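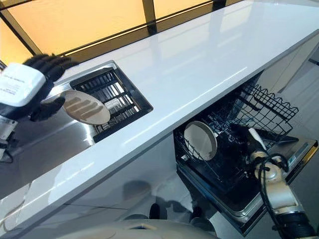 At the sink and drying rack

About Grillesow

Grillesow is a small music label and rehearsal house. We work with bands who play their own songs, mostly in the area between folk, slow rock and old dance tunes. Our first record was by the quartet Drolport, and it is still the one people ask for by post.

The label was started by Barbara Nowakowski and Aldana Mansilla, who met as players in the same wedding orchestra. Barbara played the viola and Aldana the accordion. After the orchestra stopped they kept the rehearsal room, then they rented the room next to it, and so it became a house for other musicians also. Barbara takes care of recordings and contracts today. Aldana plans the concerts and answers most of the letters, so please be patient in the summer months when she is on tour.

What we do

We release three records in a year. It is a small number, but we like to give each of them enough time. A band comes to us first for a week of rehearsal, with no microphones. Only after this week do we decide together if the songs are ready to be recorded. Several groups went home after the week and came back one year later with better songs, and we were glad about it.

Our recordings are made with all players in one room. We do not correct the tempo afterwards. If a singer breathes loudly before the chorus, it stays on the record.
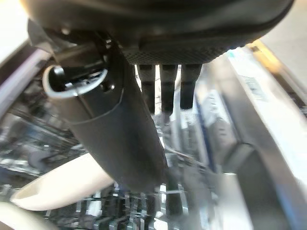 The trio Grirninholm recorded their second album with us in October, and it will be in our shop before the spring. For this album they changed the drums for a harmonium and a second guitar, which surprised those of us who knew their loud beginnings. The mixing was done by Śliwiński, the studio we have worked with from our first day.

Visiting and writing to us

Musicians may book the rehearsal rooms by the half day. There is a piano in the larger room, and it is tuned every month. Guests who stay for the whole week can use the kitchen.

If you wish to send us your music, please send four songs at most, and tell us who plays on them. We listen to everything, but our answer can take some weeks. Orders for records are best made by post to Grillesow, Box 2813.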